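How a Robot Learns to Fold Jeans
A Skedia Club explainer for readers aged 9 to 12
Updated June 11, 2018

Folding a pair of jeans takes a person a few seconds and very little thought. For a robot it is a hard job. The Helevside group of the Skedia Club spent the winter term on this job and no other. These pages explain what the group did and why the work is divided the way it is.

Why cloth is difficult

A wooden block keeps its shape. If a robot knows where one corner of the block is and which way the block is turned, it can work out where the other corners are. Cloth does not keep its shape. Pick up a pair of jeans by one hem and the rest hangs, twists, and bunches. Put it down again and it lands in a new shape.

Engineers call a block a rigid object. They call cloth a deformable object. "Deformable" means that the shape can change. A robot working with a deformable object has to look again after every move.

Two ways to tell a robot what to do

The first way is to write rules. A rule might be: move the hand forward, close the fingers, lift. Rules work well in a factory where every part arrives in the same place. They work badly on a bed covered in clothes.

The second way is to show the robot many examples. A person does the job, the movements are recorded, and a computer program looks for patterns in the recordings. This is called learning from demonstration. One recorded try, from start to finish, is called a demonstration.

The tool

Club members do not use their bare hands for a demonstration. They hold a gripper in each hand. A gripper is a tool with two fingers that open and close, like the end of a robot arm. The person moves the gripper the way the robot should later move its own. Because the tool and the robot have the same kind of fingers, the recording does not have to be translated from a hand with five fingers to a hand with two.

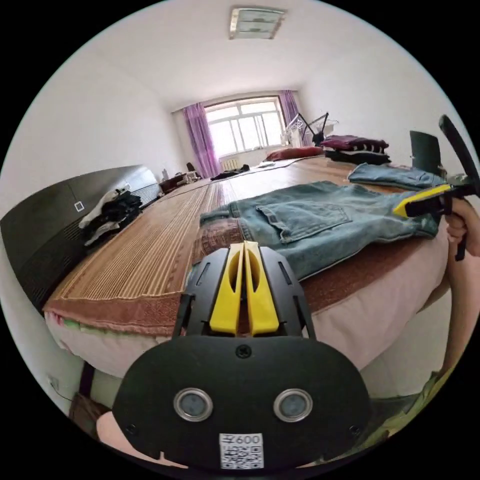
Why are two grippers needed for one pair of jeans?
A gripper can hold cloth at only one place at a time. With a second gripper, the person can hold the waistband and a hem together and keep the cloth straight between them during the fold.

The steps of a fold

The group agreed on one order of steps before recording anything. If every member folds in a different way, the program has trouble finding a pattern.

Step 1. Lay the jeans flat, with the legs side by side.
Step 2. Fold one leg over the other and line up the edges.
Step 3. Bring the hems up to the waistband.
Step 4. Fold once more toward the waistband.
Step 5. Open both grippers and move them away from the cloth.

Step 5 counts as part of the job. In January several recordings ended while a gripper was still closed on the denim. A program trained on those would learn to finish the fold and hold on.

Changing the room

The jeans should not start in the same position every time. They may be turned, half folded, or lying with one leg out to the side. Blue jeans should be tried, then black ones. The surface should change as well: a woven mat, a blanket, a bare table. The light changes by itself during the day, and this is useful. A program that has seen only one surface in one kind of light may fail when either one is different.

Other things in a room can stay where they are. Homes have curtains, chairs, and piles of laundry in them, and a robot that folds clothes at home will have to work near them.

What went into the first set

The group recorded 69 demonstrations. After checking, 38 were kept. The others were removed for one of these reasons:

the cloth slipped out of the fingers and was picked up by hand
a step was skipped
a sleeve or strap from another garment was caught in the fold
the recording began after the first move

Removing a recording is a normal part of the work. The removed ones are kept in a separate folder named Myklebust, after the hall where the group meets. Mistakes can be studied later.

What happens next

The kept recordings go to a training program called Verno, written by the older members. Verno compares what was seen at each moment with the movement that came next. After training, it is given a new view of a pair of jeans and has to suggest a movement. At first the suggestions are tested on a screen only. A robot arm is connected when the suggestions stay within safe limits.

Words used in these pages

Gripper: a tool with fingers that hold objects.
Demonstration: one recorded try at a job.
Deformable: able to change shape.
Training: the stage in which a program searches recordings for patterns.

Try it at home

Take two pairs of kitchen tongs and one pair of jeans. Spread the jeans on a bed and fold them using only the tongs. Write down each place where you had to let go and take hold again. Each line on your list is a decision the robot must also make.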